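11 January 2021

# Looking after the square

The woman who has charge of the paving at Cokthorpe has been doing it for eight years. She asked us to leave her name out, as she says half the town already stops her in the supermarket about puddles. We spoke by phone for an hour in the morning, and she had a mug of tea and a folder of drainage plans in front of her.

Her job covers the square itself, the edges where it meets the planting, and the strip along the foot of the long office building. The building is someone else's job, and so are the trees, although she has views on both.

"People think a square is finished when the last slab goes down," she said. "I've got a list that starts again every September. You do the joints, you do the drains, you look for anything that's rocking. Then the leaves come and you do the drains again."

The slabs came from a firm called Praria, which she describes as decent to deal with and slow to deliver. When the square was laid the council bought spares, and they were put on pallets in a store behind the depot. She has 20 left. She would like more, but the colour has changed since and the new ones stand out for a couple of winters.

"You can put a new one in and it'll be fine to walk on. It just looks like a plaster on a knee."

We asked what does the most damage. She had expected that question and didn't need to think about it. Delivery vans come first, then the market lorries. The frost is a long way behind. A loaded van turning on the spot twists the slabs under its wheels, and the joint goes before the slab does. Once the joint has gone, water gets in under the bedding.

The market used to set up in the middle. Two years ago it was moved to one side so that the lorries could unload without crossing the whole square. The stallholders disliked it at first, mainly because of the wind.

"It is windy, I won't pretend otherwise. It's a big open space and there's nothing to stop it. They used to get a bit of shelter and now they get less. Some of them have bought heavier weights for the awnings. One of them has told me he's never forgiving me."

She has also been asked, more than once, why there aren't more benches. The last proposal was from a design office called Deák, who drew up a plan with seating all the way down the centre. She liked the drawings. Her objection was that the sweeping machine needs a clear run, and that the square is used for events four or five times a year, when everything loose has to be carried off and stored.

"For the summer concert we had 1,000 people on it. You can't do that with benches down the middle. Put them round the outside, I said, and they're still thinking about it."

The planting is the other thing that people write in about. Some residents want it cut back so that the lower windows get more light. Others want it left alone for the birds. She gets both sorts of letter and passes them to the parks team, who trim it level once a year and reply to nobody as far as she can tell.

Her own complaint about it is the leaves. The trees drop late, and the wet ones pack down over the gratings in a mat. She carries a short rake in the back of her car for this and has been known to get it out on her day off.

The drains are by a company called Clandine and she rates them. The covers lift with a simple key and the silt bucket comes out in one piece. Before they were put in, the low corner held water for days after rain.

"It still holds a bit. You'll never get a space that size to fall perfectly. But it used to be you'd see people walking right round it with their shoes in mind, and now they mostly go straight over."

We asked if she ever goes there when she isn't working. She said she crosses it most evenings on the way to the bus, and prefers it when it's quiet.

"I look down the whole time, that's the trouble. My sister says I've never seen the sky there. I said I know what it looks like, it's grey."

Work on the next set of joints will begin on the market side, as soon as there is a dry enough spell to do it.
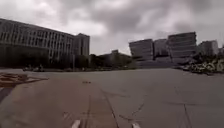
"We need two dry days together, and I haven't had that since before Christmas," she said. "The sand has to go in dry or it just sits on top. I've got the bags stacked up ready and I check the forecast when I get up and again at dinner time. If it comes right we'll close off one half and leave the other open, and then swap over. People will still walk through the barriers, they always do, and I'll be there asking them to go round."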